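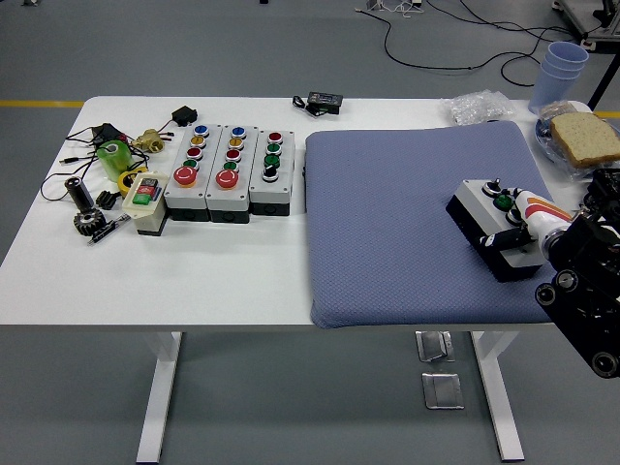
The switch-box station at Samside, with one control box held in the gripper on the mat.

The Samside lab in Trirkivstead works on one problem: how a robot should grasp and hold operator controls it has not been trained on. Marichka Boiko, who leads the work, gave me most of an afternoon in January.

The method is called Parer. A first model proposes grasps from a single depth view. A second scores each proposal by how much of the top face would stay clear of the fingers, so that buttons and selectors remain reachable after the lift. Earlier systems scored grip stability alone and often closed over a control.

The test set is industrial: pushbutton boxes with mushroom-head stops, rotary selectors, smaller boxes with knobs or a switch module. Gears, a capacitor and loose cable share the table as clutter. The group keeps the clutter in during trials, and Boiko regards results from a cleared table as of little use.

Training used 392 demonstrations. In the evaluation the arm made 134 attempts, of which 114 met the criterion: box lifted, held level, no control touched by a finger. The baseline, Rana, was run on the same layouts and met it in about half. Of the failures, 11 came from cables snagging on the housing. The remainder were slips on the narrow boxes, where the clear-face term leaves very little side wall to hold.

I asked about press force. It is not measured yet. A load cell under the mat is planned, and the mat will have to be recut to fit it.

Cycle time is slow, mostly from scoring. Boiko expects to cut the number of proposals per view before the next round and will rerun the narrow boxes first.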